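Kikari Price Log

Daily prices for computer monitors and a few docking stations, collected from 12 online stores. Maintained by Maham Chaudhry and Wajid Virk. Current release: 2023-07-20.

Contents

prices.csv has one row per product, store and day. models.csv has panel type, resolution, refresh rate and screen size for each model. stores.csv has store names and shipping rules.

The log covers 400 models. Of these, 74 were discontinued before this release, and their rows stop on the last day a store listed them.

Notes on the price columns

list_price is the store's own "was" price, copied as shown. sale_price is what a buyer would pay before tax. Coupons that need a code are left out. Mail-in rebates go in rebate and are not subtracted.

Open-box and refurbished units are skipped. Bundles are kept only when the monitor is also sold alone.

Known problems

Niazi changed its page layout in March and 40 models have gaps there. Womura sometimes reports a price of zero for items out of stock; treat these as missing. 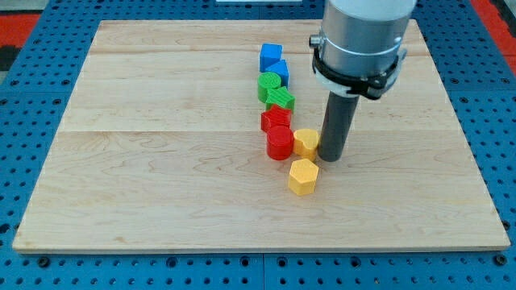

Refresh rates come from the maker's spec sheet, so overclocked rates are not included. Where two sheets disagree we used the lower number.

Corrections go to Mirela Macedo. Please include the model number and the store.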